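Zorkby 行星包装上后，进遭遇战读条到一半就跳回桌面

Raíssa Paiva
2019年6月12日 星期三

游戏本体打了最新补丁，单独运行正常。把 Zorkby 行星包按说明解压到 mod 目录，又叠了 Kudelthorpe 星云贴图。现在选小地图能进，选大地图读条到一半直接退出，没有报错窗口。日志最后一行是：

ODF load failed, entry 911

行星包单独装的时候大地图能进，只是行星全是白的。两个包的 techtree 文件我都保留了，后装的那个覆盖前面的。显卡驱动三月更新过，之后没动。重装过一次游戏，结果一样。

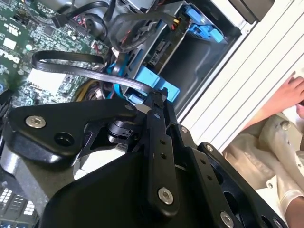
还试过把贴图质量调到最低，读条稍快，但退出的位置不变。想知道是两个包冲突，还是大地图本身的对象上限问题。

Sotomayor

先看日志，不要先重装。entry 911 指的是对象表里的条目号，说明引擎在表里查到了名字，但是没找到对应的 ODF 文件。常见原因是后装的包覆盖了对象表，而表里引用的文件在另一个包里，文件名大小写或目录层级对不上。

处理步骤：
备份整个 mod 目录。
用文本比较工具打开两个包的对象表，把 Zorkby 独有的行合并到 Kudelthorpe 的表末尾，不要插在中间，插在中间会使后面的编号全部错位。
检查行星 ODF 是否都在 odf/other 下。Zorkby 的压缩包多套了一层文件夹，直接解压会变成 odf/odf/other。 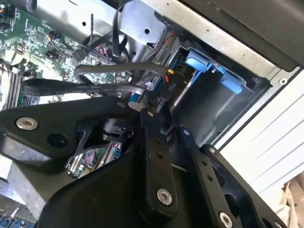
合并以后，表的总行数不要超过 300。超过的部分在小地图里用不到，所以不报错，大地图随机抽到就会退出，和你说的现象一致。

行星发白是另一回事，是贴图没有登记到材质列表，补上 3 行就行，具体写法在包里的 readme 末尾。

Jokesau

我以前也这样，删掉星云包就好了。也可能是内存不够，大地图多留点空闲内存再试。

补充：把随机行星数改成 200 以下也能进，但是行星分布会很稀，不太好看。楼上的方法没试过。
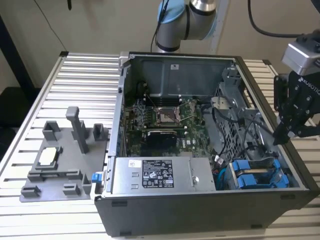
机箱侧放，侧板已拆，主板上印有 DELL 标志

Raíssa Paiva

按 Sotomayor 的步骤查了，确实多套了一层 odf。目录改正、对象表合并之后大地图能进了。发白的行星还剩两颗，readme 里的材质名和实际文件名差一个下划线，改文件名那边即可。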